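# How to keep a record of sexual harassment at work

I wrote the first version of this page for the women's group in Nurnus, after I had made a complaint against a manager at Ekmont, where I worked in the accounts office. I am not a lawyer. I describe a way of keeping notes which worked for me, with some corrections by Effie Farquharson, who has supported many women in such meetings.

You can keep a record without deciding to complain. Many women write for months and then choose to leave, or to speak with the person, or to do nothing. All of this is your own choice.

## What you need

- a notebook with fixed pages, or a document on your own phone or computer
- a private email address which your employer did not give you
- a place at home where others do not look

Please do not use the work laptop for this. The employer can often read what is stored there, and on your last day you will have to give it back.

## Step 1: Write soon

Write on the same day if you can, and the next morning if you cannot. At the top put the day, the time and the place. If you are not sure of the time, write "after lunch, before the 3 o'clock meeting". An honest rough time is better than an exact one which you guessed.

## Step 2: Use the exact words

Write what was said in the words that were used, also when they are ugly. I was ashamed to write some of them, so in my first notes stands only "he made a comment about my body". Later I was asked what the comment was, and I could not remember it well.

Do the same with touching. "He put his hand on my lower back and kept it there while I was at the printer" tells the reader much more than "he was too close".
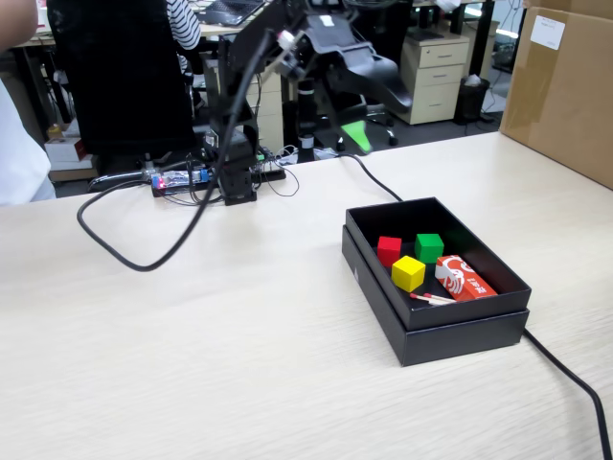 **Should I write down how I felt, or only the facts?**

Write both, but keep them apart. I put the facts first, then left an empty line and wrote how it affected me: that I slept badly, that I took the stairs so that I would not meet him, that I stayed at home one day.

## Step 3: Note who was there

Put the names of people who saw or heard something, and also of people you told afterwards. A friend to whom you sent a message that evening can be a witness too. You do not need to ask anybody to take your side at this point.

## Step 4: Keep the messages

Take a screenshot in which the name of the sender and the time are visible. Do not cut it. Send it to your private address and leave the original where it is. I had more than 551 messages from this man in the office chat, and most of them were about invoices – I kept only those which belonged to the matter, together with the ones just before and after.

Be careful with documents which contain information about customers or colleagues. Ask a union adviser or a lawyer before you copy them.
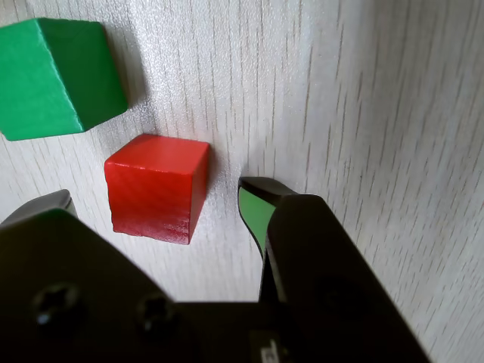
If something was said by voice, in a call or in the corridor, you can write a short email to yourself the same evening. It has a time on it, and it is hard for anybody to say later that you made it up last week.

## Step 5: Do not correct old notes

When you remember a detail later, add it as a new note with the new day on it. Do not go back and change the first one. Effie was strict with me about this, and I had to type two of my notes again from the paper.

## Step 6: Make a short version

My full record had 3205 words, too long for a first meeting. Make one page with a list: day, place, what happened, who was there. Bring the long version with you and hand over only a copy.

Check also the time limit for a legal claim in your country. It can be quite short, and sometimes it runs on while the employer is still looking into your complaint.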